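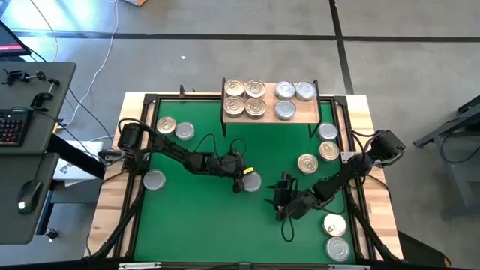
Fig. 1. Two-arm bench kit during the can shelving exercise, gold and silver cans on the mat and the shelf.

# Session 7: Reviewing a bench kit before you buy

Module tutor: Hafiz Majimbun

These notes go with the afternoon lab. Read them before you fill in the review form, and bring the supplier sheet that was handed out in March.

## The product

The Bridia is a two-arm bench kit sold by Hartono. It comes as a table frame, two black arms, grippers, cables and a licence for the control software. The computer is not included. The Ploltbridge teaching lab has it on a trial agreement, and the department must decide whether to keep it.

The arms are mounted at opposite sides of the table, so both can reach the middle of the mat. This matters for the shelving exercise. A can near one side is normally the job of the arm on that side, and the middle is shared. The software has a setting for which arm gives way in the shared area. Check what it is set to before you start — the default is the left arm.

## The exercise

The job is to move food cans from the mat to the raised wooden shelf and leave them standing upright, lids up, sorted by colour. In Fig. 1 the gold cans on the shelf are on the left and the silver ones on the right, with a gap still open at the front right corner.

Points to look at when you score a run:

- **Approach.** Does the gripper come down clear of the neighbouring cans? Two cans close together are harder than one alone.
- **Grip.** Note any can that turns or tips as the fingers close.
- **Placing.** The back row should be filled first. A can put down at the front gets in the way of the one behind it.
- **Cables.** In Fig. 1 a cable hangs from the right gripper down to the mat. Write down any run where a cable touches a can, even if the can stays up.

A run is stopped if a can falls off the shelf. Cans that fall over on the mat may be stood up again by hand, once the arms have been paused. Record it as an assist.

## Figures from the first trial

The group before yours made 96 attempts at single cans. Of these, 82 ended with the can upright on the shelf and in the right colour group. Most of the failures were at the placing stage. The results sheet does not separate the two arms, which is a weakness. Please keep separate columns this time.

Setting up took more than 40 minutes, nearly all of it on calibration. Hartono's sheet gives no figure for this.

## Comparing with Mandance

Mandance offers a similar bench as a service. They deliver it, calibrate it and replace worn fingers, and the lab pays by the term. There is no purchase price, but the lab may not change the grippers or the frame. With the Bridia we can fit our own parts, and we also have to mend them.

Do not compare the two on price alone. Include staff time for calibration and the cost of spare servos.

## To hand in

1. The completed score sheet, one column for each arm.
2. A page on whether the lab should buy, rent or do neither, with your reasons.
3. A list of questions for the supplier. Hafiz will send these on to Hartono with the trial report.

Work in pairs in the lab, but write the page on your own.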